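How to Get Berry and Beet Stains Off White Plates

Print this page | E-mail this page

Posted in June by the Jirano kitchen desk

Most advice on this subject is longer than it needs to be. Half of it wants you to buy a paste. I have tried the Pliretti stain powder and a few homemade mixes, and I'm not convinced any of them beats dish soap used early. Try the cheap method first.

What you need: a dish tub, ordinary dish soap, baking soda, a soft sponge. A scouring pad is not on the list.

1. Scrape the plate into the trash. Seeds and skins left on it will only get dragged around.

2. Rinse under cool running water. Some people swear by cold and some by scalding. I have done it both ways with beet juice and couldn't tell the plates apart afterward.

3. Put 2 quarts of warm water in the tub with a squirt of soap. Lay the plates in at a slant so the water reaches both sides. Leave them for five minutes. The overnight soak you see recommended mostly gets you a tub of cold pink water.

4. Wipe across the mark with the sponge, then around the plate along the ring where the flat part meets the rim. Color likes to hide in that groove.

A streak that is dark in the middle and pink at the edges needs another pass before you reach for anything stronger.

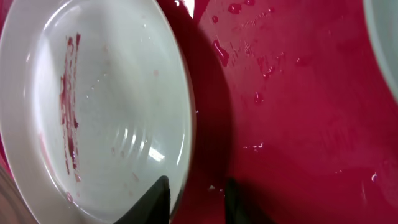
Odau wrote in to say that baking soda does nothing a second round of soap wouldn't do, and that the only plates she ever had trouble with were old ones with worn glaze. She may be right about the glaze. Fine scratches hold color, and no powder fills them back in.

5. If you still see pink, sprinkle baking soda on the damp plate and rub lightly with a fingertip. Let it sit while you wash something else, then rinse. Check under a lamp with the plate turned a little, as glare on a shiny plate can cover a faint spot.

6. For an old mark that survives all that, try white vinegar on a paper towel, laid flat over the spot for 17 minutes. (That was the time printed on the Khattak bottle. I doubt the odd number matters.) Rinse well. Don't mix vinegar with bleach, ever, and skip it on plates with metal trim.

Colored tubs make it hard to judge the rinse water. Hold the plate under the faucet and look at what runs off it, or stand it on a white towel and check the towel later.

Dry with a clean cloth you don't mind staining.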